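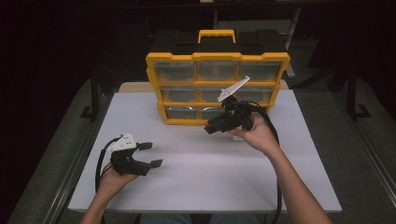
图 2-1　零件收纳盒，黄框黑盖，顶部带提手

第二章　组装人台与首次体型设定

适用型号：Antunes 可调节立裁人台（女体、男体通用底座版）
本章修订：2021年11月

欢迎翻到这一章！第一章讲完了开箱和清点，从现在起，人台要真正站起来了。很多用户告诉我们，把旋钮一格一格拧到自己的尺寸，看着它慢慢长出和自己一样的肩膀和腰线，是整个过程里最开心的时候。请留出一个完整的下午，泡杯茶，放点音乐，慢慢来。

本章包括：装底座和立柱、挂躯干、量体、调节围度、调节背长、粘贴标记线、保存体型卡。装肩臂和裤装延长件的方法请看第四章。

2.1　开始之前

请准备：

软尺一条（请用新的，旧软尺会拉长）
细腰绳或松紧带一根
立裁针一盒
标记胶带一卷，黑色或红色
铅笔，以及随机附送的体型卡
一件合身的薄背心或紧身打底衫，量体时穿

还需要一位帮手。背长和肩宽自己量很难量准，哪怕只请人来帮忙十分钟也值得。

场地方面，选一块平整的硬地面最理想。铺了厚地毯的房间也可以用，但调平时要多花些时间，请参看 2.2 节末尾的说明。人台四周至少留出一步宽的空地，以后您会绕着它走很多很多圈！

注意：躯干外壳为硬质成型件，表面包覆针织布。请勿让它靠近熨斗、暖气片或阳光直射的窗台。外壳受热变形后无法恢复，也不在保修范围之内。

2.2　安装底座和立柱

1. 把底座翻过来，脚轮朝上，放在垫了旧毛巾的地面上。
2. 将脚轮逐个按入插孔，听到“咔”的一声即到位。带刹车片的脚轮装在标有圆点的孔里。
3. 把底座翻正，踩下全部刹车片。
4. 将立柱下段插入底座中央的套管，缺口对准套管内的凸筋。
5. 从侧面拧入固定螺栓，用附带的六角扳手拧紧。手感变重之后再转半圈就够了。
6. 松开高度锁环，把立柱上段插入下段，先拉到大致齐腰的位置，再锁紧。
7. 双手握住立柱轻轻摇一摇。底座不动、立柱不响，就可以继续。

如果摇动时听到轻微的“嗒嗒”声，多半是第 4 步的缺口没有对准。请退回去重新插一次，不要靠加力拧螺栓来解决。

地毯上调平：地毯绒毛较长时，脚轮会陷进去，人台会往一侧歪。在底座下垫一块比底座略大的平板，把脚轮全部放在板上，再踩下刹车。平板厚一点、硬一点最好，书桌的旧桌面就非常合适。

注意：移动人台时请握立柱，不要推躯干。推肩部容易让高度锁环滑脱。

2.3　挂上躯干

躯干出厂时已收到最小尺寸，所有旋钮归零。在把它挂上立柱之前，请不要转动任何旋钮，否则前后片的导轨可能错位。

1. 请帮手扶住底座，您双手托住躯干的两侧肋部。
2. 从上方把躯干内部的导管套到立柱上，慢慢放下。
3. 放到底后，左右各转一下，找到卡槽。卡好之后躯干不会再自由旋转。
4. 在颈部盖板下面找到黑色小扳手，向下压平，锁定躯干。
5. 盖上颈部盖板。

现在退后两步看看它。肩线应与地面平行，前中缝应与底座上的圆点标记在同一方向。要是前中偏了，抬起小扳手，重新找卡槽即可。

2.4　量体

做衣服的人常说，尺寸量得好，版就成了一半。我们完全同意，所以这一节写得特别细，希望您也读得细一点。

穿好薄背心，自然站立，眼睛平视，正常呼吸。请一定忍住收腹的冲动！人台要的是您平时站着的样子，衣服也是穿给这个样子的您。

先在腰部系上细腰绳，左右弯一弯身，让绳子自己落到最细的地方。这根绳子在整个量体过程中不要取下来。

2.4.1　围度

颈围：软尺经过颈根，前面过锁骨窝上缘，后面过第七颈椎。软尺和皮肤之间能伸进一根手指。

胸围：过胸部最丰满处，水平一周。请帮手在背后检查软尺有没有往下滑。量的时候穿平时最常穿的内衣，换一件内衣，数字会差出不少。

下胸围：紧贴胸部下缘，水平一周。男体用户可跳过。

腰围：沿腰绳量一周，松紧以软尺能轻轻滑动为准。

臀围：过臀部最丰满处，水平一周，双脚并拢。口袋里的东西请先掏空。

2.4.2　长度和宽度

背长：从第七颈椎沿脊柱量到腰绳下缘。低头时颈后最突出的那一点就是第七颈椎，找到后再把头抬平。

前长：从侧颈点过胸点量到腰绳。

肩宽：从一侧肩点经过后颈量到另一侧肩点。

胸高与胸距：胸高从侧颈点量到胸点，胸距是两个胸点之间的水平距离。

臀高：从腰绳沿体侧量到臀围线。

每一项请量 2 遍。两次读数一致就写进体型卡，不一致就再量，直到有两次相同为止。不要取平均值。

提示：体型卡背面有一幅小人轮廓图，可以在上面标出左右不对称的地方，比如一侧肩低、一侧胯高。几乎每个人都有一点点不对称，把它画下来，以后调版时会感谢今天的自己。

2.5　调节围度

终于到了拧旋钮的时候！

躯干的颈、胸、腰、臀各有一组旋钮，每组都有前后和左右的分别。旋钮上的刻度窗显示的是这一组的当前围度。颈部旋钮在颈部盖板上，只有一个。

调节的顺序很重要：先臀，再腰，再胸，最后颈。从下往上调，上面的片子才能顺着下面的弧度展开，缝隙也最均匀。

1. 找到臀部左侧旋钮，按下去，顺时针转两格，松手。
2. 到右侧，同样转两格。
3. 转到前面，再到后面，各转两格。
4. 绕行一周之后看刻度窗，与体型卡对照。
5. 重复以上步骤，直到刻度窗的数字等于您的臀围。
6. 腰部、胸部按同样的办法调节。
7. 颈部旋钮直接拧到所需数字。

注意：不要把一个旋钮一口气拧到底再去拧下一个。四个方向要轮流走，每次不超过两格。单边受力会使导轨卡住，严重时会崩断限位片。

注意：旋钮需要按下才能转动。没有按到底就硬拧，会磨损里面的齿。

刻度窗的数字比较粗，调完之后请用软尺绕人台再量一遍，以软尺为准。量的时候软尺要跨过片与片之间的缝隙，不要让它陷进缝里。

如果您的腰和臀相差很大，腰部旋钮转到头也收不到需要的尺寸，可以先停在最小处，等做完 2.7 节的填充再看。反过来，如果需要更大的尺寸，外面加垫棉片就好，效果非常漂亮，许多专业工作室也是这样做的。

2.5.1　缝隙的处理

围度放大之后，前后片和左右片之间会出现竖向的缝隙。缝隙在一指宽以内，不影响使用。更宽时，请把随机附送的弹性盖条从上往下卡进缝隙两侧的槽里。盖条剪短以后不能还原，剪之前先比一比。

在盖条上也能扎针，不过针要斜着进，直着扎会碰到里面的导轨。

2.6　调节背长

背长旋钮在后腰中央，用一枚小圆盖盖着。

1. 用指甲挑开圆盖。
2. 插入附带的六角扳手，逆时针转，上下躯干会分开；顺时针转则会合拢。
3. 边转边用软尺从颈后标记点量到腰线。
4. 到位后取出扳手，装回圆盖。

背长的调节范围是 32 毫米。到头时扳手会明显变紧，请马上停手。

调完背长，腰部刻度窗的位置会稍微移动，这是正常的。请再核对一次腰围，有出入时微调一两格。

身材特别娇小或者特别高挑的朋友，如果背长超出范围，可以先调到最接近的位置，然后在制版时补足差值。把差值写在体型卡“备注”栏里，字写大一点。

2.7　填充与塑形

旋钮解决的是尺寸，塑形解决的才是“像不像”。同样的胸围，有人背厚，有人胸挺；同样的臀围，有人两侧圆，有人后面翘。这一步我们自己每次做都兴致勃勃，您一定要试试！

材料：薄棉片若干，斜裁的针织布条，立裁针，一件弹力罩衣（附件包内）。

1. 把体型卡背面的轮廓图放在手边。
2. 将棉片剪成叶子形，边缘用手撕薄，叠在需要加厚的部位。先放小片，后放大片。
3. 用立裁针固定，针头朝下。
4. 用软尺复量，同时从侧面看轮廓。
5. 满意之后，用大针脚把棉片缝在人台的包布上，取下所有的针。
6. 套上弹力罩衣，从下摆往下拉平，把接缝对准前中和侧缝。

肩部不对称时，只在较高的一侧垫薄片，低的一侧保持原样。

注意：套罩衣之前必须确认针已取净。针留在里面，以后改尺寸时会刮破包布，也会扎到手。

罩衣可以手洗，平铺晾干。洗后略紧属于正常，穿上半天就会松回来。

2.8　粘贴标记线

标记线是立裁时的路标。贴得直，布就好放；贴得歪，后面的每一块布都要跟着别扭。

需要贴的线有：前中线、后中线、胸围线、腰围线、臀围线、左右公主线、左右侧缝线、颈围线、袖窿线。

2.8.1　竖线

1. 在软尺或细绳的一端系一枚小重物，从颈前窝垂下来，静止后沿着绳子每隔一掌宽扎一针。
2. 沿针点贴胶带，从上到下一次贴完，中途不要拉扯。
3. 后中线用同样的方法，从第七颈椎的标记点垂下。
4. 侧缝线从腋下中点垂到臀围线，然后走到几步之外看它是否竖直。侧缝线的位置可以略微偏后，穿着的人从正面看会显得更窄。
5. 公主线从肩线中点起，过胸点，经腰部，到臀围线。这条线没有唯一的答案，请相信自己的眼睛，线条流畅最重要。

2.8.2　横线

横线必须与地面平行。最简单的做法是在一根直尺上做好高度记号，立在地面上，绕着人台走一圈，每走一小段扎一针。

1. 先贴腰围线，以细腰绳的位置为准。
2. 再贴臀围线，按体型卡上的臀高往下量。
3. 最后贴胸围线，过两个胸点。

两个胸点之间的凹处不要把胶带压进去，让它像桥一样跨过去即可。

2.8.3　颈围线和袖窿线

颈围线从后颈点出发，沿颈根平顺地绕到前颈窝。袖窿线先定肩点和腋下点，再用弧线连起来，前袖窿的弧度比后袖窿深一些。转弯处在胶带内侧剪几个小口，就能贴得服帖。

提示：胶带贴好后先不要急着高兴，过一夜再看。有翘起的地方，用立裁针补一下。

2.9　填写和保存体型卡

调好的人台是您辛苦一下午的成果，请把它完整地记下来。

在体型卡正面写上每一组旋钮的最终刻度、背长旋钮的圈数、垫片的位置和层数。背面的轮廓图画上垫片的形状。最后给人台拍正面、侧面、背面各一张照片，和卡片放在一起。

家里有两个人共用一台人台时，请一人一张卡。从一个人的尺寸换到另一个人的尺寸，照着卡片拧，熟练之后 30 分钟以内就能完成。

注册过 Nutel 版样库的用户，还可以把体型卡上的数字录入账户。版样库目前收录 1,976 款基础版样，录入之后，系统会按您的尺寸推荐最接近的号型，省去从头推版的力气。录入步骤：

1. 登录后进入“我的人台”。
2. 选择“新建体型”，给它起个名字。起什么都行，我们见过叫“过年前的我”的。
3. 依次填入围度和长度，单位选厘米。
4. 检查无误后点“保存”。

版样库不要求必须录入，不录也不影响人台的任何功能。

2.10　第一次试布

如果您还有力气，就用一块坯布来试试手感吧！推荐用 Gendstead 中厚坯布，它有清楚的经纬线，初学时看丝缕很省心。家里有旧床单，洗净熨平之后也能用。

1. 剪一块比前片略大的坯布，沿经纱方向撕开布边，再熨平。
2. 在布上画出前中线和胸围线，两条线要垂直。
3. 把布上的前中线对准人台的前中线，在颈窝、胸围、腰围处各扎一针。
4. 让布顺着胸围线自然铺向侧缝，胸围线要与人台上的线重合。
5. 抚平肩部，多余的布量推向腰部，捏出一个省。
6. 在省的两侧扎针固定，从远处看看省尖的方向，它应该指向胸点，但不要到达胸点。

扎针时，针要横着挑起一点点包布，斜向进针，针尖朝下。不要垂直往里扎，外壳很硬，针会弯。

第一块布皱皱巴巴的，太正常了。拆下来熨一熨，再来一次，您会发现第二次的手顺多了。

2.11　常见情况

旋钮按不下去：相邻的旋钮可能转得太多，把导轨压住了。请把相邻两侧各退两格，再试。

刻度窗不动，但缝隙在变大：齿轮没有咬合。松手，轻轻左右晃动旋钮，再按下去重新转。

放大以后人台向前倾：先查脚轮刹车，再查高度锁环。前胸垫得较厚时，把底座上带圆点的一侧转到正前方，重心会稳很多。

两侧高低不一样：检查左右旋钮转过的格数是否相同。体型卡上记录的格数这时最有用。

包布起球：用剃毛器轻轻推一遍即可，避开标记线。

立柱自行下滑：擦干净立柱上的油渍，重新锁紧锁环。仍然下滑时，请联系 Pruridville 服务点更换锁环内衬，并准备好底座下方贴纸上的序列号。

2.12　收纳

短期不用，把人台推到墙边，罩上防尘罩，刹车踩下。长期不用时，请先把所有旋钮按从上到下的次序（颈、胸、腰、臀）收回到最小，顺序与调大时正好相反。背长也请归零。弹性部件一直撑着容易疲劳，每年五月换季收拾衣橱时，顺手检查一次包布和盖条，是个很好的习惯。

立裁针、盖条余料、六角扳手和备用限位片请放在一起，装进带分格的盒子里，贴上标签。扳手丢失时可以用同规格的普通六角扳手代替。

注意：不要把人台平放存放。躯干平放时，背部的片子会承受全部重量，导轨容易变形。必须搬运时，请取下躯干，直立装箱，四周塞紧软垫。

下一章讲如何用调好的人台制作原型衣，从坯布到纸样。请把体型卡带在手边。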